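## 3. Materials and sorting procedure

draft, needs a pass for references. Section 2 has the background on household collections, skip if you know it.

### 3.1 The collection

The jewelry in the Mendton lot is costume jewelry, nearly all of it. Strands of beads, bangles, clip earrings, brooches, a few watch straps with no watch. It came as three mixed drawers from one house clearance and was bought as is by Trumow, a small resale shop that let us work in the back room for the winter. We had the lot from December on. No inventory came with it. No notes on where pieces were bought or who wore them, so everything below rests on the objects alone.

We logged 92 pieces. A "piece" is whatever holds together when lifted. A strand that is still strung is one piece however many beads are on it. Two earrings that match are one piece if they were clipped together when found and two if not. This rule is crude and we argued over it, but it could be applied fast and gave the same answer on different days, which the finer rules we tried did not.

Loose beads were the exception. They had settled in the drawer bottoms with dust, pins, dried-out rubber bands and a fair amount of grit. Those went in a jar and got weighed as one lot. They are not in the 92.

### 3.2 Work surface and containers

Sorting was done on a cloth-covered table. Bare tabletops are bad for beads, they roll, and half the first afternoon went to crawling after them. Cloth stops that. It also keeps glass from chipping when a strand is put down too hard. The color of the cloth matters more than we thought it would. A white sheet was tried first and pale pieces (cream plastic, mother-of-pearl, faded coral) dissapeared on it. Darker cloth gave better contrast for pale pieces and was worse only for the black glass, of which there was little.

Pieces were held in open boxes with low sides, one box per working group. Lids were left off while sorting. Boxes were never filled past one layer. Once strands lie on top of each other they tangle, and untangling old thread breaks it.

Box sizes varied. We used what the shop had. Shallow is better than deep, wide is better than narrow, and a flat bottom is a must because round beads on a bowed bottom all end up in the middle.

### 3.3 Working groups

First sort was by form, not by material. Four groups: strung, rigid ring, pinned or clipped, and other. Form can be read at a glance and needs no testing. Material can't. Brown beads are the worst case. A round brown bead may be wood, seed, nut, horn, early plastic, late plastic, dyed bone or glass with a matte coat, and several of these look the same until they are in the hand, sometimes even then.

Second sort was by color within form. Third by surface: matte, shiny, mixed. Only after that did we guess at material, and the guess was written down as a guess with a confidence of low, fair or good. Out of the strung group very few got "good."

Brown strands needed the surface step more than any other color. The same strand can carry dull beads and glossy ones side by side, and the shade shifts too, from tan or orange to a brown near black. Figure 1 has a strand of this kind, matte and shinier beads together, with a pale ring in the box alongside. 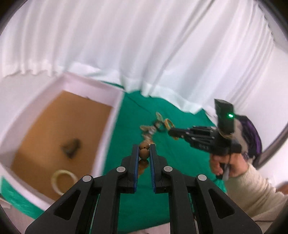
Głowacki, reading an early draft, objected that mixed surface on a strand should not be logged as a trait of the strand at all, that wear polishes the beads nearest the neck and leaves the rest dull, so all we were recording was how a necklace had been worn. Fair point and we went back and forth on it. Polishing by wear does happen. If it were the whole story, the shiny beads should bunch in one run at the back of the neck, with a soft change on either side. In several of our mixed strands they did not bunch. Shiny and dull alternated with no order we could find, which fits restringing from a mixed stock of beads better than it fits wear. We kept the "mixed" category but split the log entry: mixed in runs, mixed without order. The first we leave open as wear or design. The second we read as probable restringing. A reader who prefers Głowacki's view can collapse the two and nothing else in the paper changes.

### 3.4 Handling of strands

Strands were lifted from one point, high up, and let hang. A hanging strand shows things a lying one hides. Where the thread has stretched there are gaps between beads. Where it has been knotted between beads it hangs in a stiff curve. Heavy beads pull straight, light ones swing and take longer to settle. Drill holes also turn toward the viewer as the strand moves, and hole size was one of the better clues we had. Small neat holes mostly went with beads we took to be machine made. Wide or off-center ones with hand drilling, though we would not push that hard on a lot this size.

Rules used for every strand:

- check the clasp before lifting, if there is a clasp
- lift slow, over the cloth or over a box, never over the floor
- if a bead slides on its own, stop, lay the strand down, log as "thread failing"
- do not pull on knots
- do not put a failing strand back with sound ones

Seven strands were logged as failing. Two broke anyway. Both were recovered on the cloth with no beads lost that we know of, but the bead order was lost, and since order is what we care about in 3.3 those two were left out of the order analysis. They stay in the total.

No cleaning was done before logging. Tempting, because the dirt was considerable, but dirt is information. Grime packed around a hole means beads that haven't moved against each other in years. Clean faces between beads mean they have. After logging, a dry soft brush only. No water near thread.

### 3.5 Rigid rings and the naming problem

Bangles should be the easy group. They weren't, quite. A closed ring of pale plastic or bone might be a bangle, a scarf ring, a napkin ring, a curtain ring, a baby's teething ring, or part of a bag handle, and the drawers held household odds and ends along with jewelry. Inner width helps. So does the edge: bangles are usually smoothed on the inner side, and curtain rings in our lot often had a seam left on. Anything we could not place was logged as "ring, use unclear."

Cream-colored rings came up often enough to need a note. Cream is a color that white plastic turns into and also a color that plastic was sold in, and after some decades the two meet. Comparing the inner and outer faces helps in some cases, as the inner face gets less light. Where both faces had the same tone we wrote "cream" and left it there. Where the inner face was whiter we wrote "cream, yellowed." Bone and ivory imitations with printed or molded grain went under plastic. We had no piece we were confident was real bone in this group.

Dealer names for ring types were no use. Trumow's own shelf labels call everything a bangle. An older label set from a shop called Skutton, found in one of the drawers, calls the same kinds of things bracelets, hoops and "slaves," with no rule we could recover. We dropped the dealer names and kept "rigid ring."

### 3.6 Irregular pieces

Then the group called "other." Carved lumps, lobed pendants off their chains, cast leaves, clusters that might be flowers or grapes. Dark ones are hard to read, because the relief fills with dirt and the outline is all that's left. We sorted these by outline only, by the number of lobes or points, and did not try to name the subject. A three-lobed piece may be a clover, a fleur-de-lis, a leaf or a broken part of something with more lobes. Broken edges were looked for and noted where found.

This group is the weakest part of the log. Two of us sorting the same box on different days agreed well on strung and rigid and badly on other. We report it for completeness and don't build on it.

### 3.7 Time and limits

The strung group ate most of the hours. Rigid rings went fast, pinned pieces somewhere in between. The jar of loose beads was not sorted singly. Going by a weighed sample it holds over 3000, mostly seed beads, and sorting it would've taken longer than the rest of the lot put together. A later paper maybe.

Main limits. One house, one lot, no paper trail. Material calls are by eye and hand, no lab work. Color was judged under shop lighting, which is warm, and browns and creams both suffer from that, they drift toward orange. We re-checked the brown strands by a window at noon and changed a handful of entries, all of them between neighboring shades. The creams were not re-checked and should of been.

Results by group follow in Section 4. The log uses the same group names as above, except that "pinned or clipped" is shortened to "pinned" to fit the column.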